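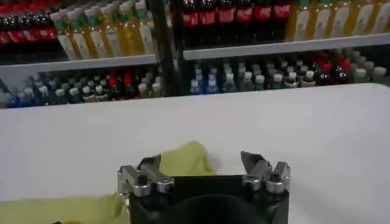

The gripper over a yellow-green cloth on the white table, with the drink shelves behind it.

FOR RELEASE 10/8/18

Zamska opens its doors for a day of robots, folding and a lot of questions

Hi, I'm Sneha Garg, and I look after visitors at Zamska, so this release is coming to you from the person who set out the chairs. We had our fall open day at the Curgate workshop on Saturday and I'm still a bit hoarse from it! We had up to 400 people on our sign-up list and 311 of them came through the door, easily our best turnout so far (the July one was so hot that I think half the town stayed home).

For anyone new to us: Zamska builds and tests robot arms for small stores, the kind of place where the same two people run the register, wipe down the counters and fill the shelves. Our test room is set up a bit like a store, with real shelving and bottled drinks on it, and a big white table in front where the arm does its work. Saturday's demonstration was all about cloth. Cloth is hard. A bottle keeps its shape when you pick it up and a rag does whatever it likes, so a robot has to look again every time it grabs one.

Walid Nassar, our lead test engineer, ran the table all day. He let visitors scrunch up a cloth any way they wanted and drop it wherever they liked, and then the arm had a go at picking it up and laying it out flat. It got some lovely ones. It also missed plenty, and one boy in the front row cheered louder for the misses, which Walid took very well.

"I'd much sooner have people see a real working day than a polished show," Walid told me while we were stacking chairs. "A kid ties a knot in the cloth and hands it to you, and you've got a week of work right there."

The software behind the demonstration is called Erasis. It picks the spot on the cloth where the fingers should close, and we put its picks up on a screen so people could guess along before the arm moved. That was Maysoun Zein's idea, and it went down so well that we're keeping it for every visit from now on. Her family's shop, Zein, will be the first store to try the arm outside our building. The trial starts after the new year and runs for 3 months, after closing time only, with one of our team there each evening.

We also had a group over from the senior center, led by Myrtle Blackwood, who used to run a dry cleaner and had strong opinions about corners. She spent most of an hour with Walid showing him how she'd find an edge with her fingertips without looking. He filled 2 pages of his notebook. "It grabs like my nephew," Myrtle said. "Right in the middle and hopes for the best. You want to start at the hem."

A fair number of people asked whether this is meant to replace store workers, and I'm glad they did. Siham Tarawneh, who started Zamska, answered that one herself at both talks. "The owners we talk to are cleaning up at ten at night," she said. "We're after that last hour. If a store tells us it isn't helping, we'll take the arm back and keep working on it."

Group visits go on through the winter on Thursday afternoons. They're free, they last an hour and a half, and kids are welcome with an adult. Please book ahead because the test room is small, and wear flat shoes, as there are cables on the floor. Schools can ask for a morning slot instead.

Reporters who'd like to see the arm at work or talk to Siham or Walid can get in touch with me, Sneha Garg, at the Zamska front office in Curgate. I'm at my desk most mornings and I do call back!

ENDS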